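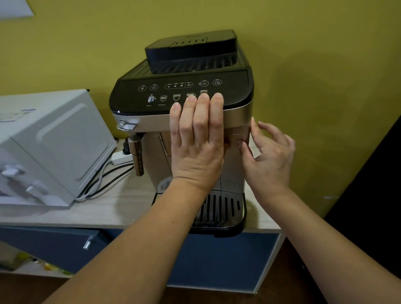 Getting to grips with the coffee machine, one morning in March.

So the kettle-and-jar days are over. We got a proper espresso machine for the flat in Istarthorpe, 359 quid from the Koneck outlet, and I have gone back and forth on whether that's mad. Probably is. Bought it anyway.

Quick notes before work —

Beans go in the top, under the black lid. First lot was a bag of Tuhumury, dark, a bit oily, bit much before 8am. Trying something milder next.

The strength button has three little dots on it. I live on the middle one. Three dots and I'm cleaning cupboards at midnight.

There's a x2 button for two cups at once. Very handy when people are round, less so when you press it by mistake with one cup under the spout. Coffee all over the worktop, down the drawer, in the cutlery.

Ridged bit on top is for warming cups. Mine are too tall to stay there with the cuboard door open, so only the small ones go up.

Milk still a disaster. Big bubbles, then no bubbles. Will report back.

Oh and it needs descaling already, the water round here is awful. Must order the tablets tonigt. Right, bus.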